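Clearing the Desk: Cords, Bricks and Other Things That Breed

Home > Tips > Desk and Workbench

By A-yeong Seok

I moved to Dandodville with 2,469 pounds of belongings, according to the mover's receipt, and I would guess a good tenth of that was cords. Some of them belonged to a printer I gave away in college. What follows is how I got my work table back, and how I keep it mostly that way between August and whenever I next lose interest.

Start with a bare top

Take everything off. Yes, the mug too. Put it all on the floor or the bed, where it will annoy you into finishing. If your table is nice wood and you do messy work on it, lay a plain white board or sheet of something wipeable over the top. Small black screws show up on white. On walnut they go into hiding and come out in your sock.

Wipe it twice

Warm water with a drop of dish soap, then a clean damp cloth. For the gray scuffs that stay behind, try a paste of baking soda and water on a fingertip, and test a corner first if the surface is shiny. A few faint marks will survive. Let them. You have other things to do today, or at least I hope so.

Bring the cords back one at a time

Lay a single cord out across the clean top and look at its whole length before you do anything to it. Let it curl however it likes. A cord that has been wrapped tight around its own plug for years has opinions, and pulling it straight by force is how the wires inside break. Check for cracks, kinks and bare spots near both ends. Anything cracked goes out, even if it still works when you hold it just so.
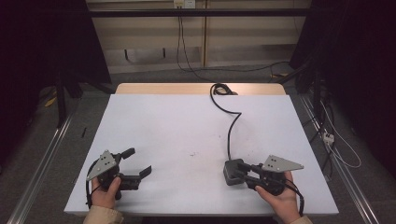
Coil it loosely

Make loops as wide as your hand and give the cord a small twist between your fingers with each one, so it lies flat. Close it with a strip of hook-and-loop tape. Bread bag clips also work, and you already own 64 of them.

Label before you forget

Masking tape and a marker, folded over like a little flag. Write what it's for. "Black one" was my system for 6 years and I can't recommend it.

Give the leftovers a deadline

Mystery cords go in a shoebox with the month on the lid. If you haven't opened it in a year, take the box to electronics recycling. My friend A-yeong Geum skips the shoebox and lives without regret, but she also irons pillowcases.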